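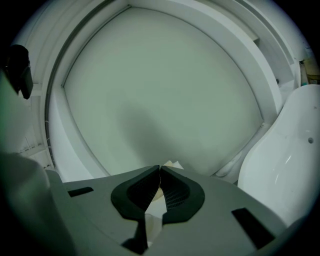
Speaker notes: Saving water in small guest houses
January 6, 2025 | By the Merkudthorpe talks desk
14 shares | 2 comments

Slide 1. Good evening and thank you for coming. Please speak slowly if you ask a question, English is my second language. Wait until the doors are closed.

Slide 2. I manage the guest house Bromus, in Merkudthorpe. In August our well was very low and the water had to come by truck. I will tell you what we changed after this month. Show the bill, but do not read all the lines.

Slide 3. The old toilets were our biggest problem. One of them was leaking the whole night and we did not hear it. Explain the test with food color: put it in the tank, wait, look in the bowl. Pause here, people like to write this down.

We use cookies to improve your visit. Accept | Settings

Slide 4. Bathroom sinks. We put a new aerator on every tap. The guests made no complaint, only one lady asked if the pressure was always so.
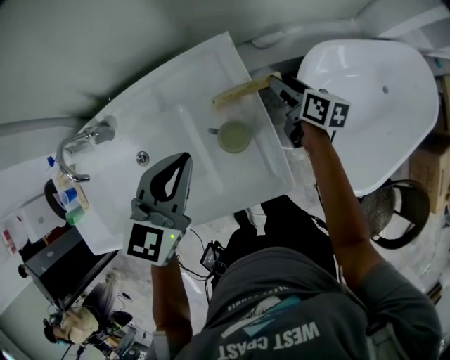
The aerators must be cleaned, our water has much lime. I leave them in vinegar during the night and rinse them in the morning. If you forget, the water goes to the side and wets the floor.

Slide 5. Towels. We had a card asking guests to keep the towel for 2 nights. The first card was too long. The new one has one sentence, and 76 of 100 guests now keep the towel.

Slide 6. Garden. Rain barrel of 80 gallons behind the kitchen. Mention the lid, for mosquitoes. Skip this slide if we are late.

Slide 7. Questions. The towel card is on the table near the exit, please take one.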